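Man charged after pharmacy break-in at Trorkcombe health centre

28/05/2026

TRORKCOMBE - A man has been charged with burglary and with threatening a member of staff after a break-in at the pharmacy of the Sheehan Road health centre, police confirmed.

Officers were called to the building at 3 in the morning, when an alarm on the rear door was set off. According to the police statement, a man had entered through a storeroom window and was trying to open a locked medicine cabinet when a night cleaner came into the corridor. He shouted at her and showed her a screwdriver. She went back to the staff kitchen, locked the door and telephoned for help.

She was not injured. Police said she stayed on the line until the first officers arrived, 11 minutes after her call.

The man had left the building by then. He was arrested the same morning at a flat in the Jandico estate, on the other side of the railway line. Officers who searched the flat recovered 50 boxes of prescription tablets and a bag with tools in it. The value of the medicines was given as £2,808.
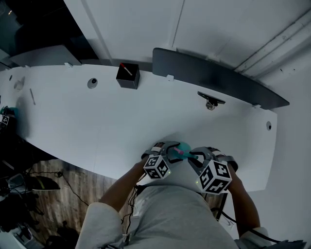
Wanda Borkowska told this newspaper that she had complained about the storeroom window already in April, and that the answer she received was very polite but the window stayed the same. She said she was glad that the cleaner was safe, and that she hoped a proper lock would now be fitted on the ground floor.

The health centre did not wish to comment on earlier complaints. In a short written reply it said that all windows on the ground floor have been checked and that two of them will be replaced. It also said that no patient records were touched, as these are kept on another floor and the door to the stairs was not opened.

Police believe that the man acted alone. They said he had visited the pharmacy as a customer some days before, and that he asked at the counter at what hour the last person goes home. A member of staff remembered this conversation and reported it after the break-in. Detectives have also looked at recordings from the car park, where a person in dark clothes is seen walking twice past the rear door before the alarm.

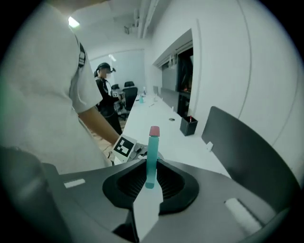
A gripper holding a small bottle with a red-pink cap.

The accused, who is in his thirties, appeared before magistrates in a hearing that was over in a few minutes. He spoke only to confirm his name and address. The court ordered that his name must not be published for the moment, because another matter connected with him is still open. He was refused bail and will stay in custody until the next hearing.

His solicitor told the court that he denies making any threat. She said that he had the screwdriver in his hand only for opening the cabinet, and that he did not expect to meet a person in the corridor. The prosecution answered that the cleaner gave a clear and detailed account on the same night, and that she has not changed it in any point.

The pharmacy was closed for one day while forensic officers worked in the storeroom. Patients who came for their prescriptions were sent to the branch in Ondireck, where the queue reached the street by the middle of the morning. Several older patients could not make the journey, and their medicines were brought to them at home in the afternoon.
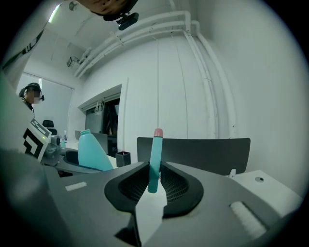 Two gripper fingers closed on a slender teal object with a dusty pink cap.

Normal opening hours have returned, but the evening counter will close one hour earlier until the new windows are in place. The night cleaning is now done by two people together. The cleaner who raised the alarm has taken some days of leave and is expected back at work next month.

Police asked residents of the Jandico estate to look in their bins and front gardens for medicine packets, as a small part of the stolen tablets has not been found. The packets should not be opened, and children should be kept away from them. Anyone who finds one can hand it in at the Trorkcombe police station or at any pharmacy.

Officers would also like to speak to a cyclist who passed the rear gate of the health centre shortly before the alarm. He or she is treated only as a possible witness.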